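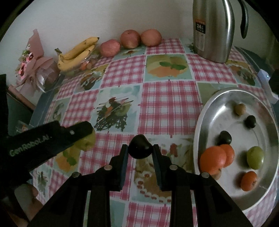

The Whitfield fruit swap is going ahead again, in the hall on Galavis Street, and I need to know who is bringing what. Last time we had far too many apples and almost nothing small. If you have a tree or a bush with anything dark and bite-sized on it, like the small, glossy, nearly black oval fruit over the patterned cloth, please put your name down for that first. Yellow-green fruit is welcome too, but say what it is when you write.

On 1 October 2024 a list member wrote:

> Do we still have to weigh everything at the door?
> The line was out to the parking lot in May and
> I gave up and went home with my lemons. Also, is
> the Halevine bus running that day? The Praltia
> one stops too far down the hill for me with two
> bags.

No weighing this year. You get one ticket per bag, whatever is in it, and a bag means a regular paper grocery bag. Tickets are good until the hall closes.

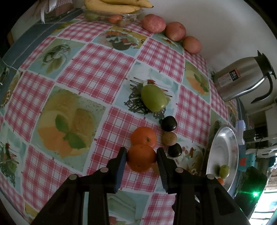 If you have more than 3 bags, come in by the side door and someone will help you unload. Please don't leave fruit on the steps before we open – the birds got most of it last time and the steps had to be hosed down.

The Halevine bus is on its normal schedule. Route 23 also stops across from the hall and doesn't involve the hill.

Citrus with leaves and stems still on can't be accepted. Windfalls are fine if they aren't split. Jam goes on the other side of the room and needs a label with the date it was made.

Reply to me off list with your bag count, please, and keep the list for questions.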